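Giltora Footwear, Plenwood site
Sole Molding Hall: Mold and Table Inspection Checklist
Completed by: Younes Alaoui
Date: 29/03/2020
Previous inspection: November
Result codes: P = pass, A = action required, N = not applicable

Section 1. Access and floor

1.1 Walkways marked and clear of stock: P
1.2 Floor free of release agent and trimmings: A
Comment: Residue along the wall side of the trimming station. Degrease before next shift. Absorbent mat is saturated and needs replacing.
1.3 Emergency exit opens fully from inside: P
1.4 Lighting adequate at mold level: P
Comment: Lamp cover over the rack was cracked in November. Replaced, no further action.
1.5 Fire extinguisher in date and unobstructed: P

Section 2. Mold storage rack

2.1 Rack fixed to wall, fixings tight: P
2.2 Load plate legible: A
Comment: Plate is worn. Load limit can be read only at close range. New plate requested from Moser.
2.3 Molds stored in pairs, cavity up: P
2.4 Heaviest sizes on lower shelves: A
Comment: Size 11 pairs found on the top shelf again. Moved down during the inspection. Shelf labels still carry the old size order and should be reprinted.
2.5 Shelf edges free of burrs: P

Section 3. Mold condition

3.1 Cavity surface free of pitting and cured residue: P
3.2 Rim intact, no chips or raised edges: A
Comment: Mold 21, left, has a nick at the toe end of the rim. Not deep enough to affect the seal, but it will catch a glove. Dress with a fine stone and recheck.
3.3 Size and side markings legible: P
Comment: Markings on the older Brumance set are shallow. Acceptable for now.
3.4 Side walls free of cracks: P
3.5 Vent holes clear: P
3.6 Cycle count within service interval: A
Comment: Service interval is 2,000 cycles. The card for mold 21 has no entries after the last service, so the count cannot be confirmed. Treat as due and pull for service.

Section 4. Press guarding

4.1 Front guard closes and latches: P
4.2 Interlock stops the press when guard is opened: P
Comment: Tested on both presses.
4.3 Emergency stop tested: P
4.4 Hot surface labels in place: A
Comment: Label on press 2 is lifting at one corner. Replace.
4.5 Hydraulic hoses free of chafing and weeping: P

Section 5. Mold table

5.1 Table stable, no rocking when loaded: P
5.2 Top surface clean and free of cuts: P
Comment: Wipe down at the end of each shift. Do not scrape cured material off with a blade.
5.3 Front edge rounded, no sharp or lifted sections: P
Comment: Run a gloved hand along the full length. The lip collects release agent and should be wiped at the same time as the top.
5.4 Front panel sections flush at the seam: P
Comment: Recheck after the table is moved. A proud seam snags aprons.
5.5 Molds set down on their base with the full sole supported: P
5.6 Molds kept back from the front edge: P
Comment: Molds at the back edge need the same attention. Check that no part of the base overhangs on that side, particularly after handling by the side wall.

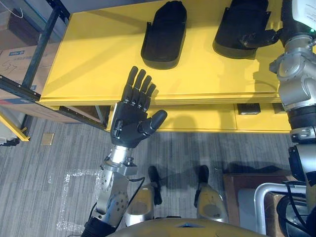
Younes Alaoui asked for item 5.6 to give a fixed clearance, as "kept back" is read differently on each shift and the longer sizes take up most of the depth of the table anyway. He would also like the clearance line painted on the top, with the same line on the back edge.

Response: Agreed in part. A painted line will wear under the molds and contaminate the bases. An inlaid strip or an engraved line is preferred. Clearance to be set once the longest mold in the Brumance set has been measured. Item 5.6 stays as worded until then.

Section 6. Handling

6.1 Molds cooled to handling temperature before transfer: P
6.2 Gloves available in all sizes at the station: A
Comment: Small out of stock. Reorder.
6.3 Molds lifted by the body, never by a hinge pin or locating pin: P
6.4 One mold per lift: P
6.5 Safety footwear worn: P

Section 7. Actions

Degrease floor and replace mat (1.2): before next shift
New load plate (2.2): on order
Reprint shelf labels (2.4): open
Dress rim of mold 21, left (3.2): do with the service below
Service mold 21 and restart the cycle card (3.6): pull from use today
Replace hot surface label, press 2 (4.4): open
Measure longest Brumance mold and propose clearance (5.6): open
Reorder small gloves (6.2): open

File the signed copy with the press maintenance log. Open actions carry forward to the next sheet under their original item numbers.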